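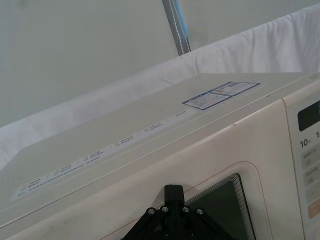
Damian Bachmann had argued that a rule about appliances should begin with what the operator is allowed to touch, and that everything else in a protocol follows from it. We adopted that order for Section 4.

Home Articles Issues Authors Submit

4. Rules for recording bimanual appliance tasks

The rules below apply to all episodes collected on the Rastach workcell with a household microwave oven. They replace the one-page checklist used during the pilot, which left the door state and the power state to the operator's judgment.

4.1 Setup and start state

The oven stands on a plain white tabletop with a white cloth hung behind it. No cookware or food is used. Before an episode is opened, the operator confirms that all camera streams are live and that both arms are at their rest pose. The start state is entered in the log as one of two values, door closed or door open. A door that is resting on its latches without being engaged is logged as open, and the episode is not started until it has been moved to one of the two positions by hand.

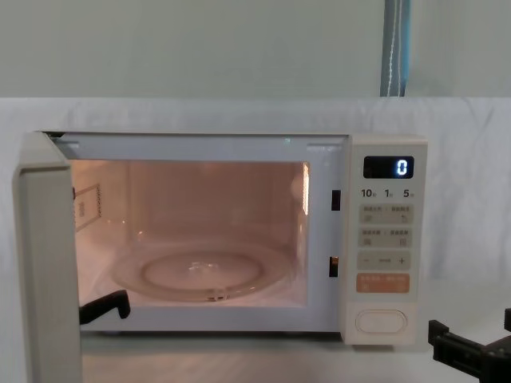 The power state is logged separately. We treat the lamp and the display as evidence of power only, and never as evidence that a heating cycle has been requested. Heating with an empty cavity is prohibited in every task variant, and any contact with the start key ends the episode at once. The episode is kept under the label "unintended input" – deleting it would hide the very errors a safety review needs to see.

4.2 Contact limits

Fingers may press the door release, push the edge of the door and push its outer face. They may not enter the latch slots or bear on the viewing window. Closing force is capped in the Nastero controller, and the cap is checked at the start of each shift. When one arm is inside the sweep of the door, the other arm holds its position until the first is clear.
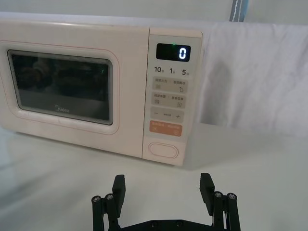

A fixed standoff from the release button would be easier to audit than a force cap, Fujimoto wrote in comments on the draft, and two operators would be more likely to apply it the same way. We agree on the first point. In our trials, however, a standoff made operators approach from an angle that brought the finger pads close to the touch keys, so the cap was kept and the standoff became a recommendation.

4.3 Review

Each episode is read by a second person who did not operate the arms. The reviewer checks the logged start state against the first second of video, then checks every contact against 4.2. Of the 1,690 episodes submitted under these rules, 58 were returned for correction, most of them for a missing or wrong door state. A further 7 were withdrawn. The rules were frozen on 5/13/24, and later changes are listed in the supplement.

Figure 4. Oven with the door open and both arms in view. The display shows a single 0 and the cavity lamp is lit. Under 4.1, the start state for an episode opened from this position is "door open".
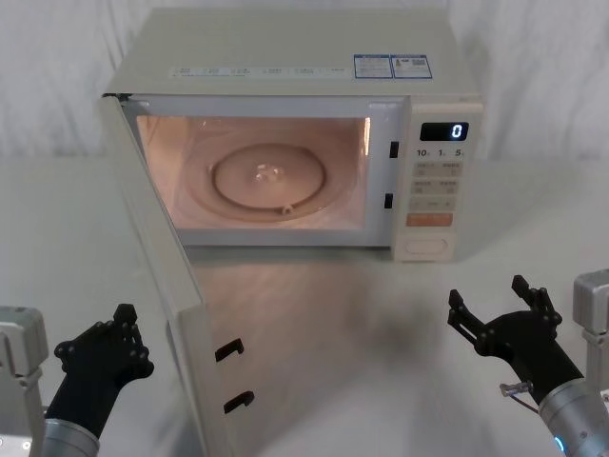 4.4 Transfer to other sites

The Donix site applied the same rules with its own controller. Two changes were needed. The force cap had to be restated in the units its software reports, and the hold rule in 4.2 had to name which arm has priority when both request the door – we had left this to habit. The second change has been carried back into our own text.

Shares 7 Comments 4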